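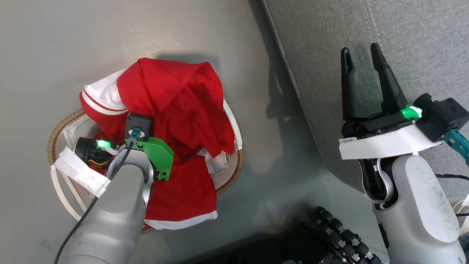 Shabani Kombo wrote to me in January that his Celley monopod had slipped twice during a hill climb, and asked if the Arkasport was any better at the track. It is. I have used mine at 8 race days with a 100-400 lens. The leg locks hold and the foot grips gravel. The wrist strap is too short, and the top lock is stiff with gloves on. Worth the money if you shoot from behind the fence all day.

Comments
Mine squeaks after 17 months.
Does it fit a Van Rooij head? Yes, with the adapter.

Recent
Ivudari rain cover review
Panning at slow shutter speeds

Back to top | June 2021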